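Freestanding bath with taps on the rim, or taps on the floor?

Posted by Iqra Minhas in Bathrooms

Hi all, we're finally doing the upstairs bathroom and I've set my heart on a freestanding tub, a plain rectangular one. I went round a showroom in April and now I'm more muddled than before! One salesman said get the taps mounted on the bath itself, the other said floor-standing every time. Room is small, floor is timber, and I've got 125 cm between the soil pipe and the door. Any thoughts before I hand over the deposit?

Malte Harms

Rim taps, if the bath is drilled for them. I fitted a Wolberg one at my sister's and we didn't have to touch the floor except for the waste. Floor-standing taps wobble on old boards unless you get under there and brace them, and I speak from bitter experience. Do ask for a panel or a gap you can get a hand through, though. Mine sits 18 cm off the wall and I still skinned my knuckles.

I had a wander round a showroom, and the white bath in the middle had a black gooseneck tap and a row of little fittings along the far rim. Looked very smart against the grey marbled tiles, and it's what I'd go for in a small room.
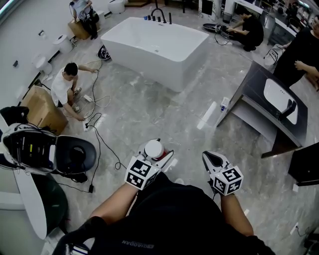 Lorna Bautista

Agree with Malte on the taps, but black ones show every bit of limescale round here (I'm at it with vinegar every 2 weeks). If your water's hard, get chrome. And sit in the bath before you buy it, shoes off, never mind who's looking. The square ones can be murder on your back.

Elfriede Baumgart

just get a shower, we did and saved the 100 quid delivery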